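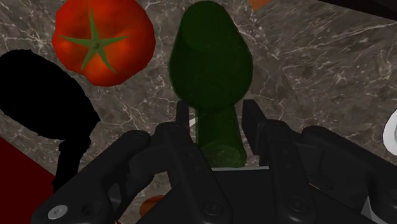

From: Clotilde Fleury
To: kitchen-floor list
Subject: Re: [kitchen-floor] Bostimby trial, second site

Viorica wrote:

> Hi all, quick update before September. Bostimby have finished the
> simulation stage and the gripper now passes on bottles, produce
> and most of the small stuff. Management at Roman wants to go ahead
> with the prep line, and Godham would follow. The plan as I
> understand it is that the hand does fetching and clearing, and prep
> staff are "freed up for finishing work." No positions are being cut.
> 263 practice runs so far and they're happy with the numbers. If
> anyone has concerns please send them to me or Alina so we can
> raise them together.
>
> Viorica

Viorica, thanks for passing this on. I have concerns, so I'm sending them to everybody.

First, the simulation stage. I've worked prep for 18 years and I have never had a counter that was drawn on a computer. Picking up a green glass bottle by the neck is a fine thing to practice, and a tomato sitting near it is a fair start on clutter. Now put oil on the bottle. Put the tomato in a crate under forty others, half of them soft, and have Virgil yelling for it. I would like to know how many of those 263 runs had anything greasy in them. I asked the Bostimby rep at the walkthrough and he said surface conditions were "on the roadmap."

Second, "freed up for finishing work." What finishing work? At Roman we send out 300 covers on a normal night and the finishing is done by two people at the pass. There isn't room for a third. If the four of us on prep stop fetching and clearing, I'd like somebody to write down where we stand and what we do with our hands. I suspect we'll be standing next to the machine waiting for it to drop something.

That is what happened at Birnadus, by the way. Katia Cirillo was there for the dish room conversion and she's on this list, so she can correct me. No jobs were cut there either. Then two people left and weren't replaced, and the ones who stayed got a new duty called "assist," meaning you clear the jam and log it on a tablet. Katia told me she logged 722 assists before she moved over to us. Nobody's pay changed for that. Nobody's hours got shorter.

Third, fetching and clearing is how new people learn the kitchen. You send a kid for things until they know where everything lives, and while they're walking back and forth they watch how you work. Alina started that way and now she runs the cold side. If the hand does the fetching, where does the next Alina come from? I'd like that question put to management in those words.

I'm not against all of it. If they want to give the heavy stock pots to a machine, I'll carry it in from the truck myself. My shoulder has had enough of those pots. But they keep picking the light jobs, a bottle here and a tomato there, and I can't see who was asking for help with a tomato.

So before anybody signs for Roman I would want:

- results from a real counter during a real shift, with failures included
- the new job descriptions in writing, including who does the assists and what they're paid
- a promise that covers people who leave, saying their spots get filled
- one of us in the room when the trial is scored

Virgil, you said last week you'd go along with it if it took the pressure off on weekends. Fair enough, but ask them what happens when it stops at 8 p.m. and there are tickets on the rail. I did, and was told there's a support line.

Viorica, please forward this as is. You can leave my name on it.

Clotilde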